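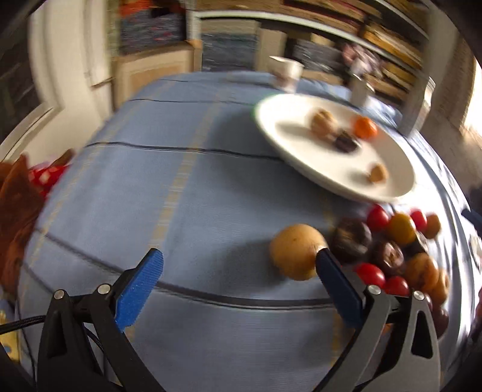

Handheld gripper at the demonstration table, with cherry tomatoes, walnuts and the white plate.

Grallska Community Workshop
Minutes of the June meeting

Present: Arwel Yorath (chair), the secretary, the programs lead, the building manager, two members' representatives.
Also attending for item 3: two staff from Kovalance.
Apologies: the representative from Nair.

The meeting opened at 6:30 p.m.

1. Minutes of the previous meeting

The minutes were approved with one correction. Under item 4, the supplier of the replacement door closer should read Ciltel. The secretary will amend the filed copy.

2. Matters arising

The repair to the side entrance is complete and the invoice has been paid. The revised booking form is in use. The building manager asked that groups state on the form whether they need the long tables, as requests made on the day have caused delays at the front desk.

The insurance certificate for visiting exhibitors remains outstanding. Carried forward to the next meeting.

3. Kovalance demonstration visit

The chair thanked the Kovalance staff for attending and invited them to report on the demonstration held on Tuesday afternoon.

Kovalance reported that the session covered picking up and placing small food items with a handheld gripper. The operator holds the tool and closes its two fingers on an object, and a camera on the tool records each attempt. The recordings are used to train a robot arm to carry out the same task. The arm itself was not part of the visit.

Members discussed the choice of items. Kovalance explained that produce and nuts were selected for their differences in size, surface and firmness. A cherry tomato needs a light grip, while a walnut is hard and has an uneven shell. The round tan item, which sits between the blue fingertip pads in the picture attached to these minutes, was noted as one of the larger pieces on the cloth.

A members' representative asked whether the striped tablecloth was likely to affect the recordings. Kovalance replied that household settings vary widely and that patterned cloths are welcome for this reason. No change to the table covering is requested for the next session.

The programs lead reported that visitors were given the opportunity to hold the gripper after the main demonstration. Feedback was favorable. Several visitors found the tool heavier than expected and asked for a rest between turns. Two asked for a printed explanation of how the recordings are stored and who may view them. Kovalance agreed to supply a one-page notice.

The building manager raised the matter of food handling. It was agreed that items used in a demonstration are not to be eaten afterward and that a sign to this effect will be placed on the table. Kovalance will remove all food at the close of each session.

Resolved: That Kovalance be invited to present at the open day, on the same terms as the Tuesday visit.

Action: Kovalance to send the privacy notice to the secretary. Programs lead to prepare the table sign.

The Kovalance staff left the meeting at 7:10 p.m.

4. Open day arrangements

The programs lead presented the draft floor plan. The gripper demonstration will be at the window end of the main room. Nair has confirmed that it will bring a sorting conveyor and has requested access to a separate power circuit. The building manager will check the load before the plan is issued.

Demonstrations will be limited to 5 visitors at the table at one time. Members considered timed tickets but preferred a simple line, to be managed by the front desk.

The chair proposed a budget of $2000 for the open day, covering printing, signs, refreshments and additional cleaning. The proposal was seconded and carried. An initial order of 100 printed programs was approved. The secretary noted that the text must be final before the order is placed, as the printer charges for late changes.

Action: Building manager to report on the power circuit. Secretary to obtain the final description of each demonstration from exhibitors.

5. Other business

A members' representative asked that the minutes of future meetings be posted on the notice board as well as the website. Agreed.

The chair reported that Ciltel has offered to service the remaining door closers at the same time as the annual inspection. The building manager will request a written quotation.

The meeting closed at 7:55 p.m.

Approved for circulation: Arwel Yorath, chair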